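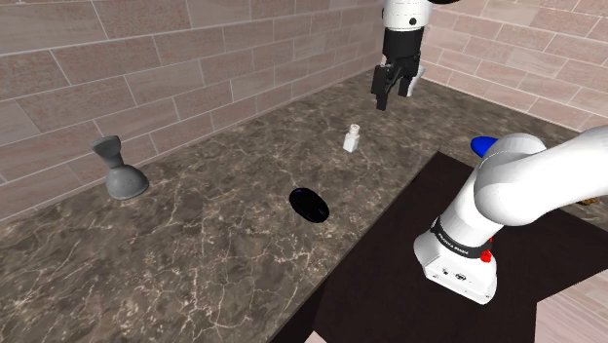 Ticket: Sim arm picks up the shaker, then loses it on the way up
Project: Cleltberg (student robotics club, kitchen task)
Opened by: Gisela Durán
Helping: Kalliopi Obradović
Status: open, much better than it was

Hi all, me again! I'm the one doing the pick-and-lift part of the kitchen task, and I've been stuck long enough that Kalliopi told me to stop messaging her at dinner and write it up properly. So, writing it up.

What's going wrong: the arm comes down over the counter, closes on the white shaker, starts to lift, and then somewhere on the way up the shaker slides out of the fingers. Sometimes it drops right away and sometimes it hangs on just long enough for me to get excited. I ran 27 tries with the same start pose and only 5 of them made it to the top (and one of those was so crooked I felt bad counting it).

What I'm running: the shared kitchen scene from the club folder, the Mirkurer controller as Domínguez left it last spring, and my own grasp script on top. I haven't touched the counter or the lighting or anything like that. The physics rate is whatever came with the scene.

Things I tried before opening this:

Slowing the lift way down. It helped a little, but then every run takes forever and I still got drops.

Turning up the grip force. Worse! The shaker shot out sideways like a watermelon seed. I put it back.

Restarting everything, twice, because you never know.

Update 1, May
Kalliopi asked me where on the shaker I was grabbing, and I said "the middle," and she said "the middle of what." Fair question. I was aiming for the center of the whole object, and that lands close to where the blocky body meets the ridged cap. So on a bad run one finger was catching the edge of the body and the other one was on the cap, and they weren't squeezing the same thing at all. I moved the grasp target so both fingers close on the cap, and I turned on the hand view so I could watch them up close. 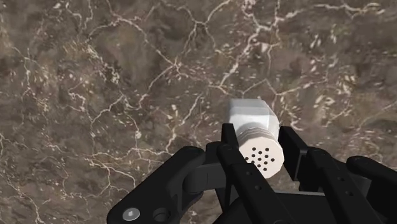
I like this grasp so much more. Both fingers are on the cap with the body sticking out past them, and the end with the holes is pointing back toward the hand. For the lift test I don't care which way the holes face, but I'll have to care for the pouring part, so I'm noting it now before I forget.

Update 2, a bit after 4 p.m.
Kalliopi also had me look at the collision shape, and wow. The version I had loaded treated the entire shaker as one plain box, so the cap was wider in physics than it looked on screen. No wonder the fingers stopped where they did. Aleo already had a split version in the parts folder, with one shape for the body and another for the cap, and I swapped that in. The load time went up by a second or two, and I can live with that.

Then I did three fresh runs with the new target and the new shape. All 3 held to the top. I know that's a tiny number and I'm not closing the ticket on it, but I did do a lap around the lab table.

Still open:

The wrist angle is coming out different from run to run. I think my script is taking the first solution it finds and not the closest one. Does anybody have a snippet for that?

My log stops at 4000 lines, so the end of the longer runs gets chopped off. Where is that limit set? I looked in the config and couldn't find it.

Reply from Kalliopi
Log limit is in the launch file, near the bottom, not in the config. For the wrist, pass the current joint positions in as the starting guess and see if it settles down. Please do the full set again before you change anything else – one thing at a time, Gisela.

Update 3
Found the log limit, thank you! I've set up the full 27 with the same start pose as before, the cap grasp and the split shape, and I'm leaving the wrist code alone until they finish. I'll post the count here in the morning and attach the logs, whole ones this time.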